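Notes to self, July

Started 7.40 in the morning, stopped when my eyes gave up

Third day on the new planner and I still don't trust it. Everyone else in the Busto building seems to have made up their minds already. The Kitix people sent over the new build with a note saying the grasp planner "understands containers" now. I've been reading notes like that for long enough to wait for the logs.

So I ran the logs. Overnight the replay job chewed through 1,355 recorded attempts and scored the planner's choice against what the arm did at the time. It agreed with the old one on 895 of them. That got a cheer in the chat. I'd like to know why agreeing with the old planner is a good thing, given we're paying to replace it. The 460 where they differ are the only ones worth anyone's time, and there's no tool for looking at them except opening each one by hand. I got through maybe forty before coffee.

Most of the differences are boring. The new one comes in a bit steeper, or it picks the other wall of the tray. A few are plain wrong: it plans a close on a patch of glare. The yellow table top is shiny and throws long pale streaks, and the depth filter reads some of those as an edge. I raised this in the autumn. The answer then was that more data would sort it out. We now have more data.

The black trays are the other half of the problem. Black tray, black finger, and the finger sits right over the tray's right side in the wrist view. The segmenter is meant to mask out the finger first using the joint angles, then look for the tray in what's left. Fine if the mask is good. I pulled up a wrist image and drew both outlines on paper before letting myself see what the software said.

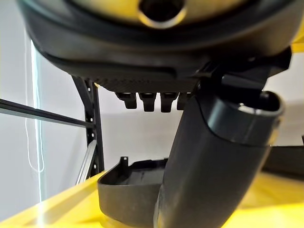

What the software said

It gave me the tray's front lip in about the right place, and the little upright tab at the back left corner, which surprised me. Then it carried the right wall straight on behind the finger and reported a confidence of 100 per cent. It can't see that wall. I couldn't either, I guessed it on my paper and put a question mark next to it. I'd take a planner that could draw a question mark.

Went digging in the config and found the confidence gets clipped before it's written out, so anything above the threshold comes through as the full score. Somebody at Pendport wrote that for a demo, going by the comment, and it has been copied into every branch. I took the clip out locally and reran a small set. The scores spread out, and the glare ones mostly dropped to the bottom where they belong. I don't want to get excited over a small set. Pushed it as a draft, ticket 732, no reviewers yet.

Lunch at the desk. Bangash wants a summary slide by tomorrow and has asked for a single number. I'll give them two and expect one to be cut.

Afternoon

Mask timing. The joint angles and the wrist images are stamped by different clocks and the sync drifts over a long run, so the finger mask slides off the finger. Restarting the driver clears it, which is what everyone does. Wrote a check that refuses to plan when the gap gets too wide. It refused a lot. Loosened it a bit and felt bad about that.

To do: rerun the full replay without the clip, sort the differences by colour of tray, ask again about a matte cover for the table. Back up the paper sketches before I lose them.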